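Wooden Test Tube Rack, Twelve Places – Flenholm Range

Product details
Brand: Flenholm
Supplied by: Dudeck School and Hobby Supplies
Holes: twelve, in a single row
Minimum order: 2 racks

We have been selling test tube racks for a good many years now, and although the plastic ones and the wire ones come and go, it is the plain wooden rack that people keep writing to us about. It's a simple old-fashioned thing, a drilled bar on top, a flat base underneath with a shallow dip below each hole, and an upright at either end to hold the two together. The tube goes down through the hole, its rounded bottom settles into the dip, and there it stays while you go and find your pencil. The varnish gives the wood a lovely warm golden colour, and we do think it brightens up a workbench (white worktops especially, which can look a bit bleak on their own).

Having all the holes in one row makes for a longer rack than the double-row sort, and we know that not every cupboard is generous. But a single row is so much easier to read! Children can see every tube from the front without leaning over the ones nearest to them, and you can set out a whole series of colours from pale to dark and have them all show. Along the back of the table is the favourite spot, with a cup of pipettes at one end.
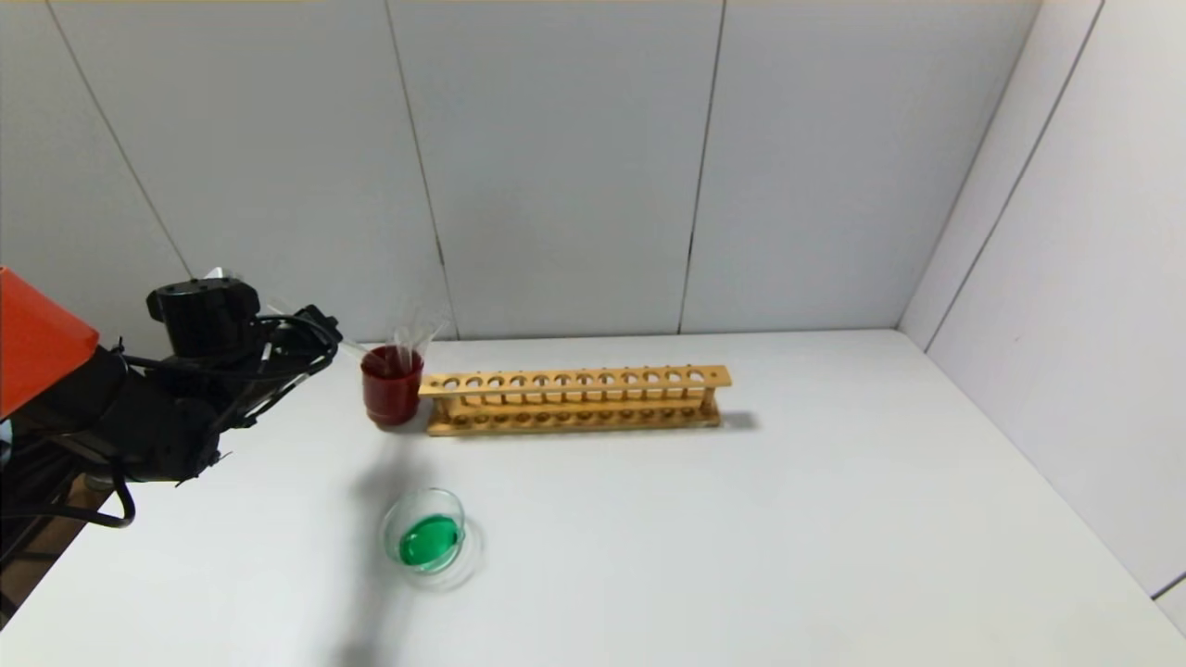

Can I stand the rack in the sink to wash it?
Please don't leave it soaking, as the varnish will cloud in time and the wood may swell round the holes. A wipe with a damp cloth and a little washing-up liquid is plenty, and then let it dry on its side, well away from the radiator.

Choosing your tubes
The rack is sold without tubes, so that you can carry on with the ones you already have. We stock clear glass tubes with a rounded bottom and a rim in packs of 30, and the Deseck polypropylene ones for younger groups. Glass is nicer to work with if you're looking at colours or at anything settling out, and most of our teachers end up with some of each. Do measure an old tube before you order if yours came from somewhere else – the rim should rest above the hole and the body should slip through without a push.
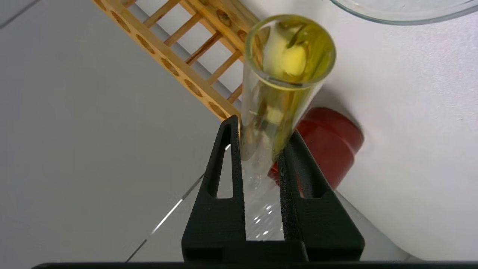

If you are using thick or waxy mixtures, rinse the tubes soon afterwards with warm water and go round the inside with a proper tube brush. We sell the small Ding brushes for this and they do last well, provided they're hung up to dry and not left standing on their bristles. Wipe the outside of each tube too before it goes back in the rack, as oily drips will find their way down into the dips in the base and they're a nuisance to get out. A cotton bud does it.

Delivery
Racks are sent out in a flat carton, wrapped in paper. Please allow up to 4 working days, and a little longer in December. For larger school orders, write to Siu-ming Chiang in our orders room, who will be glad to put a quotation together for you.

Page last updated November 6, 2019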